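Badavley is a collection of recorded examples used to train robots to handle cloth. It was started by the firm Dosteo under Mekdes Admasu and holds 3,299 recordings, most of them of towels, blankets and garments being picked up, turned or laid flat.

Collection

Each example is made by a person guiding the arm through a task from start to finish. Operators work in shifts and switch fabrics after every 40 attempts. Arm positions are stored alongside video from a camera near the gripper. Failed attempts are kept and labeled – an early version left them out, and the policy trained on it, called Eso, did not recover well from a missed grasp.

Fabrics

The collection covers 18 types of fabric. Plain cotton makes up the largest share, and 370 recordings involve trim such as lace, fringe or cords.
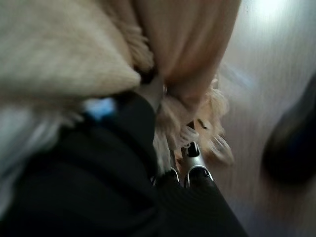 Trimmed fabrics are treated as a separate category in training. Loose strands move on their own and can hide the point of contact from the wrist camera. Pale fringe may spread over the metal fingertips while a smooth tan cloth and a fuzzy cream one hang close together above them, and motion blur softens the strands further. Labelers mark such moments as occluded – the label applies to single video frames, and the rest of the recording is used as usual.

See also

Zacharopoulos grasp labels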